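4. What We Learned About Opening Old Desktops

By Marianna Lis and Tariq Qureshi
May 17, 2019

I should say up front that this section is the least tidy one in the paper, and it's the one I most wanted to write. Section 3 gave the numbers for the whole refurbishing line. Now I want to talk about the machines themselves, and what it's like to take apart office desktops day after day when you're trying to save as much of each one as you can.

We started with 600 retired desktops that came to us through Prornari, a reseller that clears out offices when leases end. Some showed up clean enough to plug in and use. Others had clearly lived on a carpet under somebody's desk (the dust in the front grilles was like felt!). Tariq and I sorted them by case style first and by age second, and that order turned out to matter, because the case decides how your next half hour goes. A newer machine in an awkward case will eat up far more time than an older one in a friendly case.

By a friendly case I mean one that opens without tools and lets you see what you've got. Lay it on its side, pull the panel, and you can plan the job by looking. I can't tell you how much I came to love a colored tab. When the maker puts a bright piece of plastic on the part you're meant to squeeze or slide, a new person on the bench finds it in seconds. Faizal Wibisono, who joined us in March and had never opened a desktop before, was pulling drives on his first afternoon just by going after anything blue.

Power supplies were the first thing we argued about. Hooman Amini likes to take the supply out early so there's room to work. I like to leave it in until the drives and loose cables are dealt with, partly from habit and partly because I hate having a big square hole for screws to roll into. We tried both ways on 30 machines each, and neither order won on time. What did change was the number of cables that got pinched or yanked, and it was lower with my order, so I got to be smug for a week. We now unplug everything first, wait, fold the wiring out of the way, and leave the supply where it is until the bay next to it is clear.

The processor socket is where the real money gets lost. A board with a good socket can go back into service or be sold as a spare, and a board with bent contacts is scrap, even if every other part on it is perfect. The danger starts the moment the processor is lifted out. From then until a cover goes on, anything dropped into the case can land on the pins: a screw, a cable end, a sleeve button (yes, that was me). Figure 6 shows a tower at that stage, with the bracket still up.

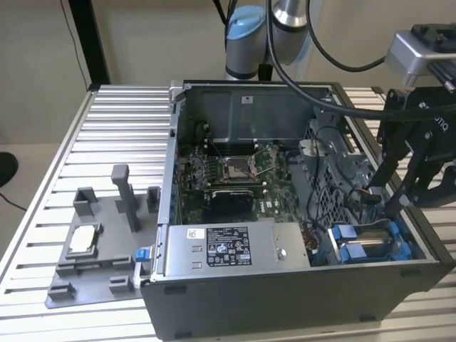 Figure 6. Dell desktop tower on its side with the side panel removed. The processor socket is empty and its retention bracket is open; the power supply and the blue drive carriers are still in the case.

In our first batch we lost 14 boards to bent pins, and when I went back through the bench notes I couldn't find a single one that was blamed on removing the processor itself. Every note I could pin down talked about something done later, with the socket sitting open. People were careful with the scary step and then relaxed, and I completely understand why! Lifting out a processor feels like the finish line. There's still plenty of reaching and tugging left, though, and it all goes on in the same small space.

So we changed the order. Drives and drive carriers come out first now, then the memory, and the processor waits until there's very little left to do over the board. If a machine has to be left with its socket open, it gets one of the plastic covers we buy by the bag from Stosel. They're cheap, they snap on, and we reuse them until they crack. With the new order and the covers in place, losses in the second batch fell to 9 boards. I'd like to claim more than that, but the second batch was also the one with the friendlier cases, and I can't fully separate the two.

Drive carriers deserve a paragraph of their own. They look like the least important thing in the box, and for a while we treated them that way and tossed them in a bin. Then we tried to put drives back into finished machines and found that the carriers from one model year wouldn't seat in the next, even though they looked the same to me. Masaru Kudo spent the better part of two days matching them up again by feel. Carriers now stay with their own case from start to finish, in a bag taped inside the bay. It's a dumb little rule and it has saved us more grief than anything else in this section.

Labels were a smaller headache. We had planned to read the rating off each power supply and match supplies to machines that way, but the print is tiny and a lot of it had rubbed off or been covered by asset stickers. Peeling the stickers took part of the label with them. In the end we tested each supply on the bench and wrote the result on masking tape, which the Herkanov checklist (Appendix B) now calls for at step four. Fu cases were the worst for this, with the label facing the inside wall, so you had to pull the whole unit just to read it.

One loose end: we never settled how to store half-finished towers. Stacking them on their sides saves space but puts weight on the open edges, and standing them up lets the cables slump back over the board. Hooman is trying shelves with dividers, and we'll report on those once the third batch is through.

Contact: Marianna Lis, corresponding author. © 2019 The authors. All rights reserved. Back to top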